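Plandlow Support
Ticket: Shelf locator returns wrong shelf code while hands are in view
Component: plandlow-locate (shelf code reader and location resolver)
Site: Pritthorpe
Opened: October 9, 2021
Priority: Medium
Status: Resolved, workaround removed

Initial report

We run the Plandlow locator on head-view video from the Pritthorpe shelves. It reads the codes on the beams, finds the items being handled, and writes a location for each item. Those locations go into the Kauppinen task planner as the target for each place action. The planner does no checking of its own. If the locator says 04-3, the planner plans a reach to 04-3.

The locator is assigning notebooks to the wrong shelf. The site rule is that a code on a beam names the shelf that sits on that beam, so the notebooks belong to 04-2. The locator gives 04-2 when no one is reaching into the bay. When hands come in, it often changes to 04-3, which is the next shelf up, and stays there until well after the hands have left.

What I expected: 04-2 for the whole clip.
What I got: 04-2, then 04-3, then 04-2 again at the end.

There is no error in the log. Confidence on the wrong answer is higher than on the right one, so our threshold does not catch it.

Things I have already tried:
Restarted the service. No change.
Cleared the map cache for the bay and rebuilt it from a clean pass. No change.
Ran the same clip offline with the viewer turned off, in case we were dropping frames. Same result.
Lowered the hand mask margin to the minimum. Slightly better at the start of the clip, same at the end.

The attached still is from the part of the clip where the output is wrong. The 04-2 labels are readable on the beam under the notebooks, and the reader does find them. I checked the raw reads. They are passed to the resolver with good scores and the resolver does not use them. The code it prefers is the 04-3 written straight onto the beam above in large marker.

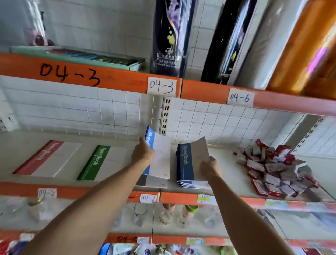 Mhairi Cairns: Are you on the stock resolver config or the one from the Wilholm install? The Wilholm file has rule_side set to "below_beam" because their codes name the shelf under the beam. If that file got copied over, you would see the code from the beam above picked every time. Please also attach the resolver trace, not only the reader log. Set trace_level to full and rerun the part of the clip where it changes over. A short section is enough.

Reply from reporter

Checked the config. It was the stock file, and rule_side is "on_beam", which is correct for Pritthorpe. I diffed it against the Wilholm one and they differ on that line and on the camera mount offset, nothing else. So it is not a copied file.

Trace is attached. I went through it and I think I can see where it goes wrong.

The resolver makes a list of candidate codes for each item and gives each one a weight. The weight comes from three things: the read score, the side of the beam, and the size of the text box. The size term is there so that small bad reads in the background do not win. On a site with printed labels, that is fine, as all the labels are the same size. Here the codes are mixed. Some are on taped paper and some are written right on the beam with a marker. The big ones get a very large size weight. In the section I traced, the size term alone is enough to beat the side rule.

That explains why 04-3 can win. It does not explain why 04-3 only wins with hands in view. For that I looked at the item anchor.

The anchor is the point the resolver measures from. With no hands in view it is placed at the bottom edge of the item mask, which is right next to the lower beam. With a hand on the item, the mask is split, and the code takes the largest remaining piece. When someone is holding a notebook up at an angle, the largest piece is the upper part of it. The anchor jumps up, the lower beam gets farther away, the upper beam gets closer, and the size term does the rest.

So there are two faults working together. Either one alone gives the right answer on my clip. I tested this by hand:

size weight off, anchor unchanged: 04-2 for the whole clip
size weight on, anchor pinned to the last clean position: 04-2 for the whole clip
both as shipped: wrong

We have turned the size weight off for now. I would like a proper fix, as the size weight is the only thing that keeps the packaging text out on our other bays. With it off, we are getting price tag digits accepted as shelf codes now and then.

Support note

Reproduced with the supplied clip. The split mask problem is confirmed. The anchor code was written for a gripper that covers very little of the item, and it was never updated when hand masks were added. The fix is in two parts. The anchor will now hold its last clean position while the mask is split. The size weight is capped so that it cannot outweigh the side rule. A test build has been posted to your download area. Please put the size weight back to its default before testing.

Reply from reporter

Installed the test build and put size_weight back to the default. The original clip is now correct from start to end. The price tag reads are gone too.

I then ran the rest of the session through it and found a second problem. It was there before, but the first one was hiding it.

The reader is accepting incomplete codes. If it reads "04-" and no digit after it, it should throw that away. What it does is fill in the missing digit from the most recent full code it has seen anywhere in the view. If the last full read was 04-2, then a partial read on the beam above becomes 04-2 as well. Now the resolver has the same code on two different beams. It treats them as one long label and puts the shelf line halfway between them, which is in the middle of the notebooks. The place height sent to the planner is then too high.

The frame attached next gives the error each time I run it on its own after priming the reader with a clean 04-2. The tag on the upper shelf edge reads only as "04-", and the one on the lower edge reads as 04-2. 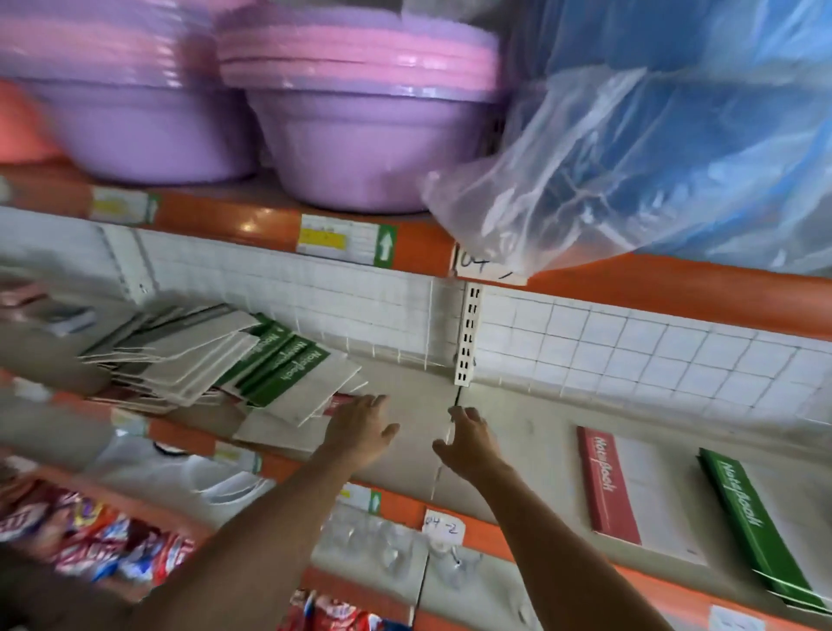
Steps to reproduce, using the test build:

Load the Pritthorpe site profile.
Start the locator with the fill_partial option left at its default, which is on.
Play the clip from the start so that the reader has at least one full code in its history.
Pause on the frame above and dump the beam table.
The dump will show 04-2 on both the upper and the lower beam, with the same track ID.

Turning fill_partial off stops it. The downside is that we lose the code completely for short stretches when the camera moves fast and the text smears. The planner then gets an empty location and stops to wait. That is safe but slow.

What I would suggest is to keep the fill, but only fill from the history of the same beam. A full code read on the lower beam should not be used to complete a partial one higher up. The beam tracks already have IDs before the reader runs, so the information is there.

One more item, lower priority. When several notebooks overlap in a slanted pile, the item mask covers the pile as one object and the count field says 1. We do not use the count, so it does not hurt us, but someone else may. The upright ones against the back are separated correctly.

Support note

Agreed on the partial codes. The history was kept per view and should have been kept per beam. Changed as suggested. The history length is now 50 frames per beam, after which a partial read is dropped and no fill is tried. If a code is already held by another beam in the same bay, a filled read with that code is refused and a warning goes to the log. Full reads are not affected by this check.

The pile count has been moved to its own ticket under the item mask component. There is no change to it in this build.

Second test build posted. It replaces the first one and includes both earlier fixes. Delete the map cache before starting it. The beam history format has changed, and an old cache will load without complaint and give empty histories.

Reply from reporter

Deleted the cache, installed the second build, reran the full session with default settings for size_weight and fill_partial. No code appears on more than one beam in the dump. The frame that failed before now leaves the upper beam blank, and the notebooks resolve to 04-2. Place heights sent to Kauppinen match the values we measured by hand at the shelf.

I saw the new warning in the log during fast head turns. It is printed once per frame and fills the log quickly. Printing it once per track would be enough.

We have taken our local override file out of the site profile. OK to close from our side.

Support note

Warning changed to once per track in the release branch. Closing. Reopen this ticket if the wrong code comes back on the same bay, and attach the beam table dump along with the resolver trace.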